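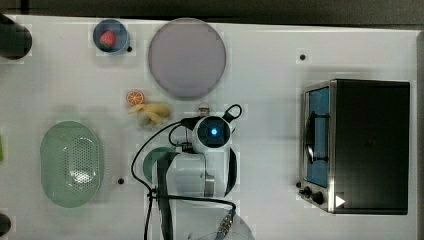

Multstead Kitchen Demos

A small set of hand-guided and remote-controlled demonstrations on a toy kitchen table, collected for the Bovero training code. Version 3. If you have version 2, please delete it and we shall say no more about it.

What is in it

400 episodes, one arm, one white table. The objects are play food, a few bowls and plates, a colander, small bottles and a toaster oven. They move between episodes, and not every object appears in every one.

Each episode is one person getting the arm to do one small chore. There are 18 chores, and each has a one-line instruction in plain English. "Put the banana in the basket" is the sort of thing. We did try more varied wording, and got back "pop the nana in the holey thing", which has been kept in a separate file for anyone who feels strongly about robustness.

How the demos were made

Two ways, marked in the field called method.

hand: the operator holds the arm and pushes it through the motion with the motors slack. The joint positions are then played back and the cameras record the playback, so you get the arm without the arms. Playback is a little less graceful than the original, and the original was seldom graceful.

remote: the operator sits at the end of the table with a Braltovlow controller and drives the gripper from there. These episodes are slower and contain a good deal of hovering. We left the hovering in. If your policy learns to dither above a strawberry, it has learnt from the best.

Cameras

There are two views, overhead and wrist. The overhead view takes in the table and is the one to look at when you want to know what is going on. The wrist view is the one to train on if you care about grasping. It sees the fingers and whatever stands between them, with everything further off going soft, and fast moves will blur.
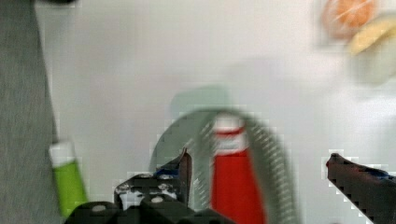

Known problems

The cables. They wander into the wrist view as they please. We have not masked them out.

The small black dots on the table are markers. Do not let your model get attached to them.

Objects can be hidden under the forearm in the overhead view, sometimes for the whole of an approach. The object list in each episode says what was on the table at the start, whether or not you can find it.

Left and right in the instructions are the operator's left and right. Remote operators and hand operators did not always stand in the same place. Use the operator_side field and be patient.

Failed attempts are included, with success set to false. Anyone hoping to drop them should know that "false" covers both a missed grasp and a perfectly good placement in the wrong bowl.

Layout

One folder per episode, holding both videos, the joint log, the gripper log and a notes file. The notes are free text and of uneven quality. Several consist of the word "no".

Use

Free for research and teaching. If you publish with it, cite it as Multstead Kitchen Demos and give the version number. The loading scripts come from the Güneş toolkit and carry their own licence, in the scripts folder.

Corrections to labels are welcome through the issue tracker. Please give the episode number.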